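Elbow joint faults out and drops mid-task, only after it has been running a while
Posted in Small Arms and Grippers - Tue 14 November

Posted by Lovari

Hi all! I've been having a blast with a 3D-printed desktop arm since May, and until last week it was the most reliable thing I'd ever put together. The job is simple: pick up a yellow block, carry it over to the target, let go, go back and do it again. I leave it looping while I work on the code.

Now the elbow has started quitting on me. It runs clean for a good stretch, then the elbow servo stops answering, the controller throws an overload error, and the whole forearm sags until the gripper touches down. If I cut power and wait, it comes right back as if nothing happened. If I restart right away, it faults again within 6 cycles.

What I've tried so far: swapped the elbow servo for a new one (same fault), slowed every move down by 30 percent (runs longer, still faults), and checked the supply voltage with the arm parked, where it looks fine. My log from the longest run shows 2,999 moves, and the fault landed at move 2,583. After that it's just a wall of timeouts from the elbow.

My arm at the carry position, where it usually lets go: 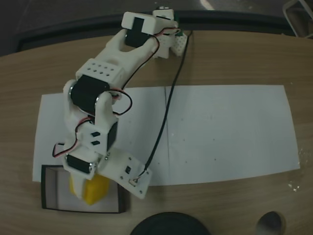 Is this heat, wiring, or something in my settings? I'd love to get back to the fun part.

Posted by Desmet

Great write-up, and what a satisfying little project! I'm fairly sure you have two problems stacked on top of each other, and both are fixable in an evening.

First one is heat. An overload error that goes away after a rest and comes back fast on a quick restart is classic servo protection. Look at how long the arm is stretched out with the block in its fingers. The elbow has to hold up the wrist, the gripper and the load that whole time, even when nothing is moving. Add a rest pose with the forearm tucked in, and send the arm there between cycles. A few seconds makes a big difference. Then check your holding torque limit. Mine came set far higher than it needed to be, and I turned it down bit by bit until the arm just barely drooped, then went up one notch.

Second one is wiring. Measuring voltage with the arm parked won't tell you much, so put the meter on the connector at the elbow end and watch it during a lift. You've got slack in the red and black pair by the elbow, and that loop gets flexed on every single move. A crimp can look perfect and still open up for a split second when the loop bends. With the power off, unplug each end, tug each wire gently, and replace any lead that shifts in its housing. They're cheap!

One more thing, and please do this before the next long run: make the fault safe. Right now a faulted joint goes limp and everything below it falls. Have your program watch for the first missed reply and lower the arm slowly with the joints that still work - then cut torque. Keep your hands out from under it until it's down.

Posted by Bamer

could be firmware. mine did that and I updated and it stopped. what version are you on?

Posted by Drornau

Desmet covered most of it, so I'll just add how I'd test it, which is the part I enjoy most.
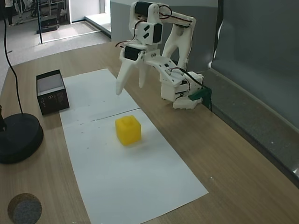 Split the test in two so you know which fix did the work. Run the full path first with no load, gripper open and the yellow cube left sitting on the paper, and log the elbow temperature on every cycle if your servo reports it. If the number climbs steadily and the fault comes at the same reading each time, it's heat. If the fault shows up at a random temperature but always in the same part of the move, go hunting in the wires. Then repeat the whole thing with the cube in the grip and compare the two logs side by side. Change one thing per run, write it down, and let the arm cool fully in between. It's slow going, but it's a real thrill when the two curves finally split apart and point right at the culprit. Please post your logs when you have them, I'd love to see where yours lands!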